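4.2 How stolen things get written down

We came to the wording of the reports later than we should have. For a long while our attention was on the people in them, on who was arrested and who was let go, and the lists of missing property at the bottom of each page looked like so much padding. It was Luuk Verstraete, reading through the Sturnton burglary files with a pencil in hand, who first wrote "which lamp?" in a margin, and then wrote it again so many times that the rest of us had to stop and look. We are very grateful to him for it, even though it cost us most of July.

The full set holds 2,577 burglary and theft reports from Sturnton and the smaller Sasier district next to it. All of them had been typed into the Edulora records system by the officer who took the call, or by a desk clerk working from that officer's notes. We drew 500 of these for close reading and left the rest for the simple word counts given in Section 4.4. Two readers worked through each of the 500 separately, marking every word that described an object: its color, its size, what it was made of, any damage, any name or number on it. Where the readers disagreed they talked it over, and where they still disagreed we kept the more cautious reading. (Some of those talks went on well past lunch. The word "silver" alone, which may mean a metal or may mean a color, used up a whole afternoon.)

We also sat down with 22 officers and clerks and asked them, in a friendly way, to tell us how they go about filling in the property box. Nearly all of them said the same thing in different words. People who have just been burgled are upset, they talk about how a thing was given to them or where it used to stand, and the officer has to turn all that into a short line. The line is usually a color and a noun. Several of the officers were quite aware of how thin this was and said they wished the form had more room, or that somebody would remind them to ask a second question.
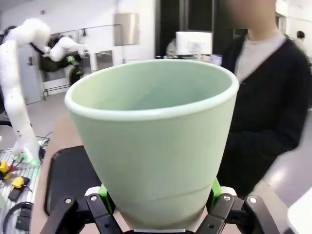
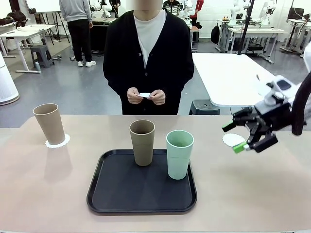
Figure 2. A mint-green cup held between the fingers of a gripper (first panel) and standing beside a tan cup on a black tray (second panel).

A property line has two jobs, and they pull in different directions. It has to tell the owner's things apart from one another, and it has to tell them apart from everybody else's. In the household, color will often do the first job well enough. The green cup on the tray in the second panel of Figure 2 can't be mixed up with the tan one next to it, and an owner asked which had gone would say "the green one" and be perfectly right. But send that same "green cup" out to a secondhand shop and it is close to useless. The first panel offers a good deal more for anyone who cares to write it down: a rolled white rim, sides that taper like a flowerpot, a faint line running across the lower part of the outside. With the two tan cups in the second panel, color fails even at home, for an owner who had lost just one of them would have nothing in the word "tan" to say which. We found this second kind of trouble again and again in the files, with chairs, with earrings, with garden tools bought as a set.

The Løken scheme, which we borrowed for the marking, was built for lost luggage, and we were a little nervous about taking it into people's homes. On the whole it traveled well. Its one weak point for our purposes is that it gives the same credit to a detail the owner offered freely and to one the officer drew out by asking, and the typed reports seldom let a reader know which it was. We thought about guessing from the phrasing and decided against it. Readers should keep this in mind when they come to the tables, where a rich description may be the work of a sharp-eyed owner, a patient officer, or both of them at a kitchen table with time to spare.

One more thing about the forms themselves. The Sturnton page gives the property box a single ruled space, and the Sasier page splits it into separate spaces for item, color, and "marks." The Sasier officers told us they often leave the last of these blank. Still, they had all noticed it was there, and a few said that seeing it made them ask about scratches and initials when they would otherwise have moved on to the broken window. We return to the two forms in Section 4.4.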